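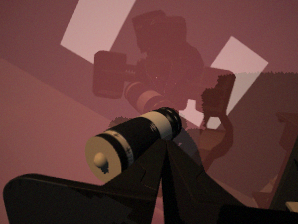 Ragnvald Rustad wrote back after reading our first draft that we should stop calling the stream gauge at Dretside "reliable" until we had checked its baseline against something other than itself. Most of this report follows from that comment. The project began as a comparison of summer low flow with air temperature in a small snow-fed catchment, and it became a study of how much a trend depends on the record it is taken from.

1. Background

Low flow in snow-fed streams depends on how much snow is stored in winter, when it melts, and how much water reaches the channel through the ground during the dry months. Warmer springs move the melt earlier. If the total amount of snow does not change, an earlier melt still leaves a longer period in which the stream is supplied only by groundwater and rain. The expected result is lower flow in late summer. This mechanism is well described in textbooks and we do not test it here.

The question for a single small catchment is whether the effect can be seen above the noise. Year-to-year differences in summer rain are large. A short record can show a strong downward trend, no trend, or an upward one, depending on which years it begins and ends with.

2. Study area

Dretside Creek drains a north-facing valley above the town reservoir. The upper part is bare rock and thin soil. The lower part is conifer forest with two wet meadows. There are no diversions above the gauge. The Yazzie weather station stands in the next valley, 235 meters lower than the gauge, and is the closest station with a continuous temperature record.

The elevation difference matters for absolute temperature but less for changes over time. We applied a constant lapse rate and did not try to vary it by season. This is a weakness, as cold air collects on the valley floor at Yazzie on clear winter nights, and the station probably reads too cold then compared with the slopes above it.

3. Data

Three sets of data were used.

Stream flow: daily mean discharge at the Dretside gauge, 19 years, calculated from stage with a rating curve. The curve was redrawn once during the record after gravel moved at the control section.

Air temperature: daily minimum and maximum from Yazzie for the same years. Missing days were filled by straight-line interpolation when the gap was three days or shorter. Longer gaps were left empty, and any month with more than five empty days was dropped.

Manual flow readings: 45 measurements made by wading with a current meter at the footbridge below the gauge. They come from paper sheets in the Zevotden field archive, which we typed in and checked twice. The sheets give stage, depth, width, velocity and the initials of the observer. Two sheets had no stage reading and could be used only for the flow comparison.

Rainfall was taken from the same station as temperature. We consider it the poorest of our inputs. Summer storms in this area are often small enough to hit one valley and miss the next.

4. Method

The manual readings were set against gauge discharge on the same day, and the residuals were plotted against time. A gauge with a stable baseline should give residuals scattered evenly around zero. Ours did so up to the change in the rating curve. After it, gauge values at low stage were consistently above the manual values. At medium and high stage there was no clear offset.

We then built a corrected series by fitting a separate low-stage segment to the later readings. The trend calculation was run on both the original and the corrected series using the Theil-Sen slope, which is less affected by single extreme years than ordinary least squares. Significance was tested with the Mann-Kendall test at the five percent level. Low flow was defined as the lowest seven-day mean between July and September.

The scripts were run in Stustico, the shared analysis environment used in the course. A total of 923 seven-day windows passed the completeness check and were kept. Windows with any missing day were thrown out, including several in August of the wettest year, when the gauge was silted up. 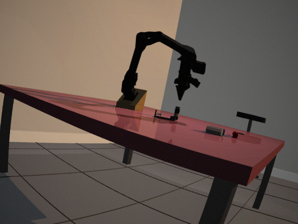 Randi Engebretsen objected at the midterm review that a correction fitted to the later readings and then used to find a trend in those same years is partly circular, and asked how the slope would change if half the readings were held back. We did this. The later readings were divided at random into two groups, the low-stage segment was fitted to one, and the other was used as a check. The split was repeated with different random seeds. The slope kept its sign in every repeat. Its size varied more than we would like, and the widest results overlapped the slope of the uncorrected series.

5. Results

In the original series, summer low flow shows a weak decline that is not significant. In the corrected series the decline is steeper and passes the test. The difference between the two comes entirely from the years after the rating change, as expected from the way the correction was made.

Spring temperature at Yazzie rises over the same period. April shows the clearest rise and May a smaller one. March has too many missing days in the early years to be used. The date on which half the annual flow has passed the gauge moves earlier in both series. This measure is dominated by snowmelt, at medium and high stage, so the low-stage correction hardly affects it. We regard it as the most dependable result in the report.

Low flow is correlated with the half-flow date in the expected direction: early melt years tend to have lower late-summer flow. When summer rainfall is added as a second variable, it explains more of the variation than the half-flow date does. Two early melt years with wet Augusts had low-flow values above the median.

6. Discussion

The results agree with what larger regional studies lead one to expect, but agreement of this kind is weak evidence. A record of this length cannot separate a long-term change from slow natural variation in snowfall. We can say that melt has come earlier at Dretside during the years measured. We cannot say from these data alone how much of the decline in low flow is caused by it.

The gauge error acts in one direction. A gauge that reads too high at low stage hides a decline. If the offset had gone the other way, we would have reported a decline that was partly produced by the instrument, and it is doubtful that we would have looked for the fault as carefully, given that the result would have matched our hypothesis.

Forest growth is a further possible cause. Part of the lower valley was logged before the record begins, and young trees may now be using more water in summer than the cleared ground did. We have no measurements of this.

7. Further work

The low-stage part of the rating curve needs new manual readings, preferably in late August and September, at the gauge itself as well as at the footbridge. A rain gauge in the Dretside valley would remove the largest single source of uncertainty in the regression. The older Zevotden sheets, which predate the gauge, have not been typed in. They contain scattered summer readings and could at least show whether the first years of our record were unusually wet.

The corrected series, the uncorrected series and the random seeds used for the split test are stored together in the project folder. The typed field sheets are in a separate table, with unclear handwritten digits marked in the last column.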